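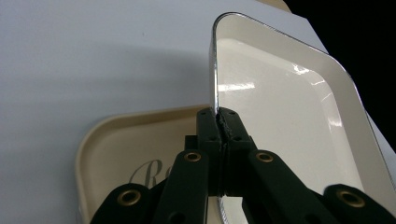 So what went wrong with the gripper at the Fadside open day? Its pads wouldn't let go of a tray by the rim when told to, and the safety stop that should have covered for that was slower than the brochure says.

I went through Fadside on Oct 4, 2020, with a visitor badge and a fair bit of doubt. Skenero sells the place as a lab where tableware handling is "solved". The trays and dishes are the whole point, apparently, as the customers are caterers and hospital kitchens.

Danilo Dizon ran the tour. He's a decent bloke and didn't dodge much, but he did like the number 78, which is how many tray lifts the Lekent arm had done that morning without a fault. Lift 79 was ours. The arm raised the tray, moved it over the rack and then just held on. Danilo pressed release, waited, pressed it again. When the pads finally opened, the tray went down on its corner and a chip the size of a thumbnail skidded past my shoe.

The official line was grip force drift. Maybe. I asked to see the fault log and got a look at one page of it, which had 9 late releases since the last pad change, all initialled and none followed up. 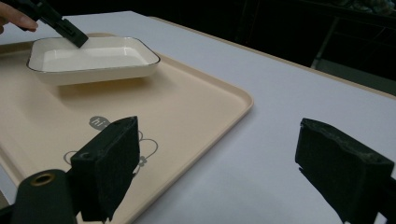

The stop button bothered me more. The sign on the guard rail promises a halt in 200 milliseconds. I had Danilo hit it twice while the arm was travelling, and both times it coasted well past where I'd have wanted my hand to be. He said the brake had been serviced by Mercado and was due again in December. I'd have pulled the arm out of service that afternoon - they ran the next group through instead, with the same pads and the same rail.

Parking is free, the coffee is two dollars and not worth it. Wear closed shoes.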